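Fault Log

"It's stuck again!" Meriem El Idrissi shouted, thrilled. After 26 clean grips, Grelura had finally found a garment it couldn't cope with: big, black, knitted, and heavier than it looked.

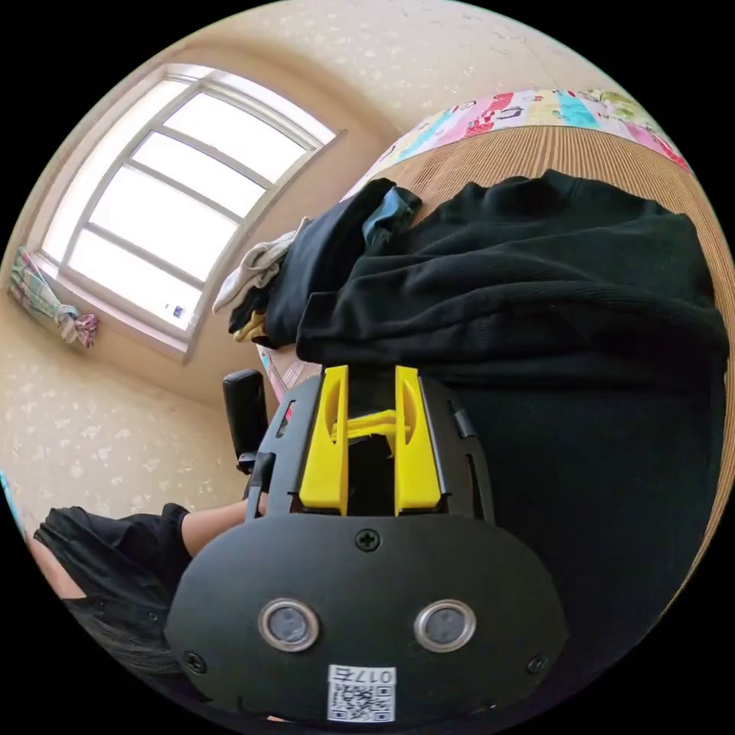
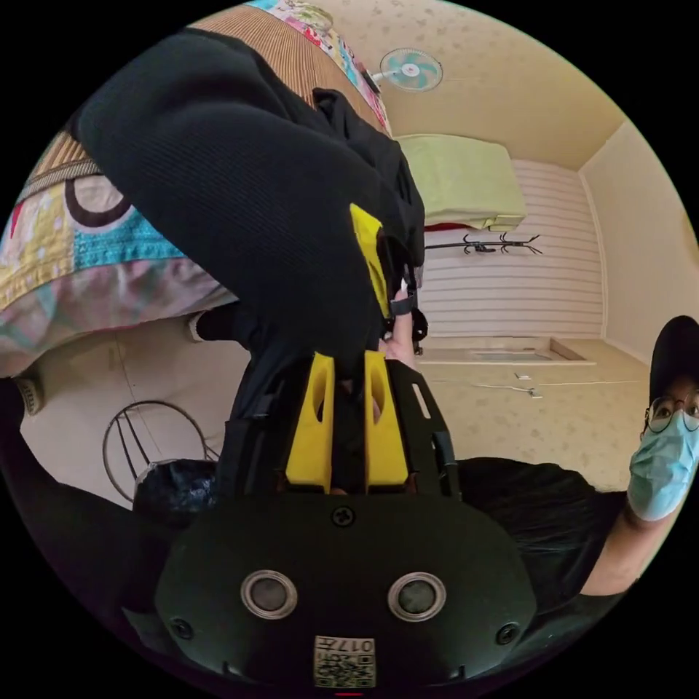

Second Try

Karim Erraji rang from Pramcombe. "Did you hit the stop?"

"Three seconds! The fingers wouldn't open, though. I had to cut the power."

"And you're pleased?"

"Karim, it's a real fault, and I can make it happen every time!" She was already writing it down.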